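How Does a School Buy a Robot?

A learning guide for students in Years 4 to 6
Prepared by the Tovum Learning Centre

When people think about robots, they usually think about what the robot can do. Fewer people think about how it came to be in the building. Someone had to choose it, someone had to pay for it, and someone had to make sure there was a place to plug it in. This guide explains how that work is done.

What is a budget?

A budget is a plan for money. It lists what you expect to spend and how much you have to spend it with. Families make budgets for groceries and holidays. Schools and learning centres make them for books, sports gear, art supplies and equipment.

When the Centre decided to add robot arms to its program, the equipment budget was $1,590. That sounds like a large amount, and to most students it is. For robots it is quite small. A big robot arm of the kind used in a car factory costs far more than this, and it needs a strong floor and a safety fence as well. The Centre needed something that could sit on a table.

Needs and wants

The first step in planning is to write two lists. The first list is for needs, the things you cannot do the job without. The second list is for wants, the things that would be nice to have.

The Centre's list of needs was written by Latrice Begay, who plans the technology program. It asked for an arm that could pick up a small object and put it down in a different place. It also asked for parts that could be replaced one at a time, so that a single broken piece would not mean buying a whole new robot.

The list of wants was longer. It had a rolling cart, a second table and a set of coloured storage tubs. Only the tubs were bought in the first year.

What are you paying for?

A robot arm is made of many parts, and each part has a cost. The outside pieces, called links, are like the bones of your arm. On small robots they are often made on a 3D printer, a machine that builds up plastic in thin layers. If a link cracks, a new one can be printed.

Inside the joints are small motors called servos. A servo can turn to an exact position and hold it there. Servos usually cost more than the plastic around them, so a careful planner keeps some money aside for spares. The Centre set aside $400 for this purpose.

At the end of the arm is the gripper, which works like a finger and thumb. It has two parts called jaws.
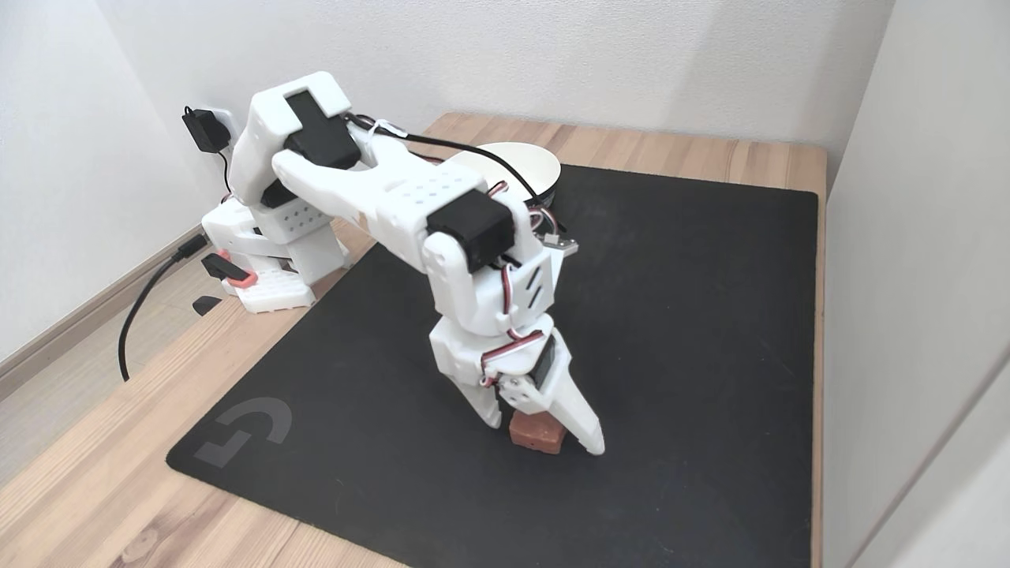

A tabletop robot arm with its gripper jaws on either side of a small block. A second, smaller arm is folded at left.

The objects a robot practises with need planning too, but they do not have to be expensive. Small blocks and bowls do the job well. A mat is also a useful purchase, as it gives the robot a plain surface to work on and protects the table beneath.

Costs that are easy to forget

The price on the label is only one part of the cost. Before buying any equipment, a planner should ask the following questions.

How will it get here? Delivery is often charged separately. For this order, delivery cost $40.

Where will it plug in? A robot arm needs electricity, so its table should be close to a wall outlet. Cords should be kept away from places where people walk.

Who will look after it? Screws come loose and wires wear out – this is normal. Staff time should be part of the plan.

How long will it last? Equipment does not last forever. Some money should be saved each year to repair or replace it.

Comparing prices

A written price from a seller is called a quote. The Centre asked for quotes from two suppliers, Senar and Makowska. Senar's price for a set of spare servos and cables was lower, but the set did not include power adapters. Once adapters were added, Makowska's price of $517 for everything was the better value. The lowest number on the page is not always the lowest cost.

Przemysław Sobczak, who checks the Centre's orders, reads every quote twice. He reads the large print first and then the small print – the small print takes him longer.

Try it yourself

Choose one piece of equipment your classroom could use. It does not have to be a robot. Write a list of needs and a list of wants. With an adult's help, find two prices for it, and add the cost of delivery. Then write down where it would be kept and who would look after it.

Words to know

Budget: a plan for spending money.
Gripper: the part of a robot that holds things.
Link: a stiff piece of a robot arm between two joints.
Quote: a written price from a seller.
Servo: a small motor that turns to an exact position.

Last reviewed June 11, 2023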